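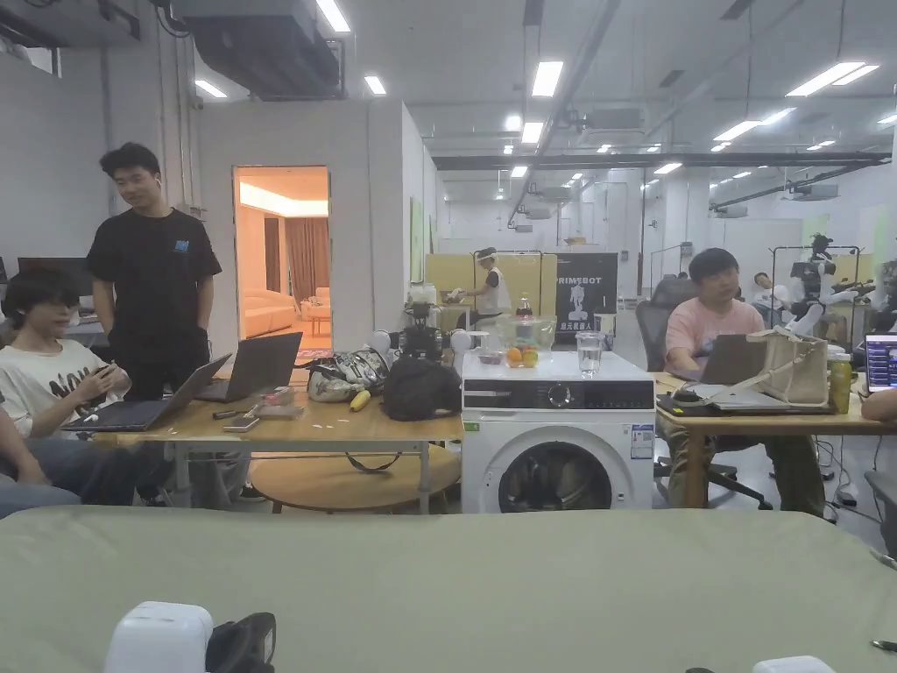
Keeping the hand grippers happy

I look after the white hand-held grippers we use for folding and picking-up practice, and I've got fussy about them! Start with the pads on the jaws. Fluff builds up there faster than you'd think, so I wipe them with a barely damp cloth at the end of each session and let them dry with the jaws open. Then squeeze the jaws shut and hold them up to the light – if you can see a gap on one side, loosen the two little screws, nudge the pad over and tighten again.

Next, label everything. Ours have a yellow sticker with the kit number and 左 for left, and it saves no end of muddle when Shota and I are both packing up.

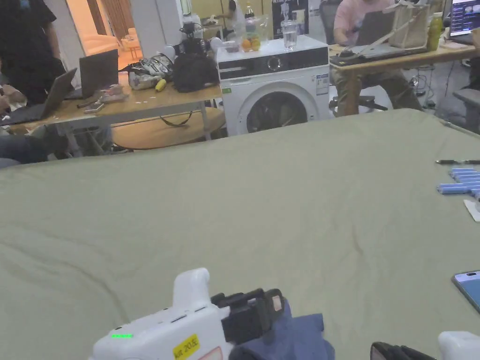

For the grip test I like a crumpled dark cloth on a padded table, much kinder than a bare top. Pinch, lift, count to 40, put it down. If it slips, clean the pads again before you touch any screws (I learnt that one in October, after a whole evening of fiddling). Spare pads live in an old Plasteo tub with the small screwdriver. Please put it back!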